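Open-water swim moves to Susholm, 600 signed up already

The Varela open-water swim is moving to Susholm this year and sign-ups are ahead of where anybody figured. 600 in as of Tuesday night, race director Azucena Orozco said. The old beach start is out after the county pulled parking on the north side.

New course is one big loop, buoys on the left shoulder the whole way, finish on the boat ramp. Short race stays a straight out and back. Start pushed up to 7 a.m. to get everyone clear before the ferries run.

Wetsuits OK in both races if the water is cold enough. Call gets made race morning and posted at check-in. No fins, no paddles, no pull buoys. Tow floats are now required in the long race, bright color, and you bring your own. There will be a few loaners at the tent but dont count on it.

"People train in a pool all winter and then they get out there and can't swim straight," said Lorcan Cronin, who coaches the masters group at the Prirden pool. "Lift your head, find the buoy, put it back down. Every few strokes. Practice that in the pool."

Cronin is running sighting clinics at Prirden through the spring. Lane lines come out, two turn buoys go in, everybody swims in a pack. 80 spots total, $5 for members. Bring goggles you have worn before.

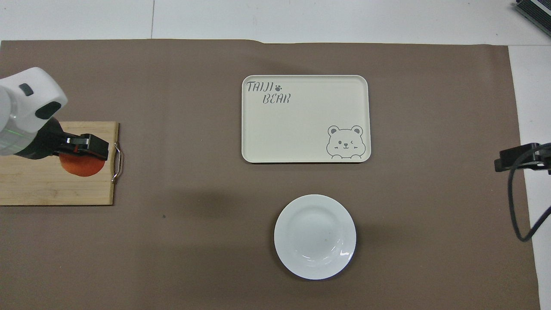 Cutting board on a brown mat. Race-morning food tips go up on the event page next week.

Waves go off by predicted time again. Oğuzhan Polat, who handles timing, is asking swimmers to be truthful on the form. Last year 56 people in the fast wave came in behind the middle of the second one, and the turn at the first buoy was a mess. Changes to your predicted time can be made online untill the list closes.

Pendo Muli is back to defend the women's title in the long race. She had a sore shoulder most of the fall, swam easy through December, says it's fine now. Rutilio Tovar, second two years running, is in on the men's side. Both train at Prirden.

Kayak crew still short for the back half of the loop. Need your own boat and life vest, breakfast provided. Sign up at the pool desk.

Packet pickup at the Sudine store the afternoon before, and at the ramp from 5:30 on race morning. Photo ID needed. No pickup for friends this year.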